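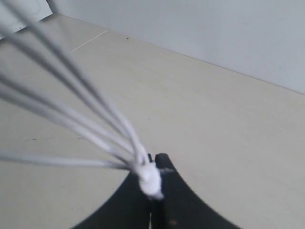 Skenine at Ballthorpe — anyone else been?

skenine_skeptic
Went Friday after work. Two rooms, one projector each, no wall text. The long piece is Ojala's harbor film, 40 minutes, and I sat through it twice. Still not sure the second screen does anything. It's the same dock from a slightly different spot and the sound drifts out of sync. Is that the point??

j_zamudio
yes thats the point. The drift is the whole piece. By the end the footsteps belong to nobody you can see

skenine_skeptic
Ok but I got that in five min. What are the other 35 for

mkombo
Disagree w/ both. Sync thing is a side effect imo. Read the Pramanik essay in the handout, she talks about the loop in the small room and how it bleeds through the doorway. You hear it the entire time you're watching the harbor. Changed it for me.

skenine_skeptic
There was a handout?

mkombo
Front desk. Ask for it, they keep them behind the counter. 2 pages, stapled

hosmont_line
Saw an earlier version at Hosmont in January. Single screen, way better. Darker room, benches with backs. Ballthorpe is too bright for video, always has been, the Savolainen show last year was basically gray on gray

j_zamudio
The Hosmont one was a rough cut tho. No small room, no bleed. Not really the same work

hosmont_line
Same title same footage. I'd call that the same work

j_zamudio
ok well the artist doesnt. She said so at the Pitkänen talk — "a sketch for a different building"

mkombo
^ was at that talk. She also said she'd cut it shorter if she did it over, so skeptic kind of has a point

skenine_skeptic
Ha. Thank you

hosmont_line
Is the catalog worth it? Saw it listed at 283 pages, seems like a lot for two videos

mkombo
Mostly stills. Essay is good, the interview is padding. I'd get it from the library

j_zamudio
going back Sunday, will sit in the small room first and report bakc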